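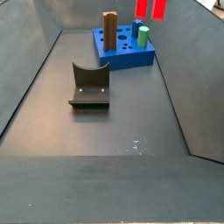
A blue block with round holes of different sizes in its top face.

Measuring Hole Diameter with Pin Gauges

Pin gauges are plain steel cylinders ground to a known diameter. They are the cheapest reliable way to size a small hole, and they work where caliper jaws do not fit. This page covers through holes and blind holes under half an inch. For larger bores, use a telescoping gauge or a bore gauge.

What you need

A pin set in steps of 0.001 inch
A lint-free cloth and isopropyl alcohol
A deburring tool or a countersink held by hand
Light oil
A notebook or a printed inspection sheet

Plus and minus sets

Pin sets are sold as "plus" or "minus." A minus pin is ground slightly under its marked size, so a minus pin marked 0.250 will enter a hole that is exactly 0.250. A plus pin is ground slightly over. Most shops buy minus sets for general work. Check the label on the case before you start, and write the type on the inspection sheet. Mixing the two types in one job gives readings that do not agree.

Preparing the part

1. Let the part and the pins sit in the same room until they reach the same temperature. Overnight is enough for most parts. Plastic moves much more than steel with temperature, so do not skip this with acrylic or nylon.
2. Deburr the edge of each hole lightly. One turn of the tool is usually sufficient.
3. Clean the hole with alcohol and let it dry.
4. Wipe the pins.

Taking the reading

1. Start with a pin that is clearly too small. It should drop in under its own weight.
2. Go up one size at a time. Hold the pin near its end and keep it square to the surface.
3. Stop at the first pin that will not enter with light finger pressure. Do not twist or push harder.
4. Record the last pin that went in and the first that did not. The hole size lies between these two values.

With a blind hole, air can be trapped below the pin and feel like a tight fit. Withdraw the pin, wait a moment, and insert it again slowly. If it settles on the second try, the first result was air.

Errors to watch for

A pin measures the largest cylinder that fits. It will not show that a hole is oval, bell-mouthed or tapered. If a pin is tight in one direction and loose in the other, the hole is out of round and the pin value is only the minor diameter. To check for taper in a through hole, gauge from both sides and compare.

3D-printed holes nearly always come out undersize and carry a seam. Ream them first, then gauge - a reading taken over the seam has little value.

Wear matters too. Dragica Vasić keeps the sets at Verwood and checks each pin with a micrometer every March. The ends go first, so she measures near the tip and again at the middle. Pins that differ between the two are scrapped.

Storage

Wipe each pin with a lightly oiled cloth before it goes back in the case. Fingerprints will rust a steel pin within days in a humid shop. Return every pin to its own slot right after use, and check the size mark on the pin as you do it.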